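Toy Corner News: Three Boxes for the Small Toys

Dear families and friends of Sisay playroom,

In the last newsletter I asked for your small toys, the ones that live under the sofa and in the coat pockets. You answered very well. In September we had one shoe box with old blocks in it. Now we have so many toys that Eldana Tsegaye had to bring a second shelf from her garage.

Most of what came are balls. The spiky ones are the favorite of every child under five, and also of Sinan Coşkun, who takes one in his hand each time he sits down to do our accounts. We also received blocks, soft toys and small things still in their clear bags. Thank you especially to the family Gebreyes, who gave a full bag and did not want to take it home again after we looked through it.

The wooden boxes are the new idea. Each has a colored paper top with a hole, and the children put the toys in through the hole. The red one has the smallest hole, so please do not let your child push a big ball into it. The paper tears. If it tears, there is more colored paper in the drawer under the window, and you can cut a new top in a few minutes. Use the old top as the pattern.
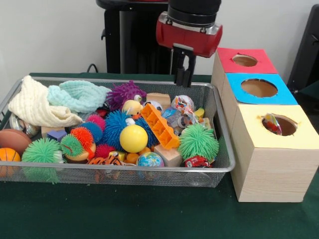
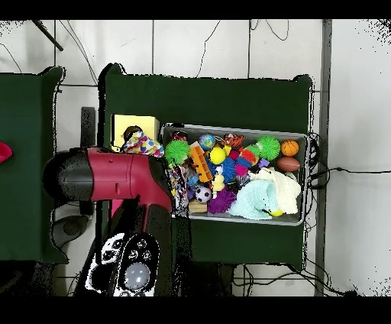
The toy tray on the green table.

Some rules, which we agreed together at the last parents' evening:

Everything goes back in the tray before we close. It does not need to be in order. The children like to dig.

Toys in clear bags are for the older group. Please open the bags only when you sit next to the child.

If a spiky ball becomes sticky, wash it in warm water with a little soap and leave it on the towel by the sink. Desta Derese tried the washing machine and she asks me to write that you should not.

We also had a question about the knitted cloths. They are for wrapping a toy, so that the child can feel it and guess what it is. My daughter plays this with the block and always says it is cheese. You may take the cloths home to wash, but please bring them back the same week.

What we still need: a few more blocks, because these go home in pockets more than any other toy, and one more low table. The table must be no higher than 21 inches. Sosina Gebreyes can come with her car if you live near the bus station. We do not need more stuffed bears, we have 17 of them and they already fill the reading corner.

The next toy morning starts at ten, as usual. Come with your child or alone, if you only want to help with sorting. There will be coffee, and Eldana makes her bread again.

With warm greetings,
Tsehay Feyisa
28/12/2018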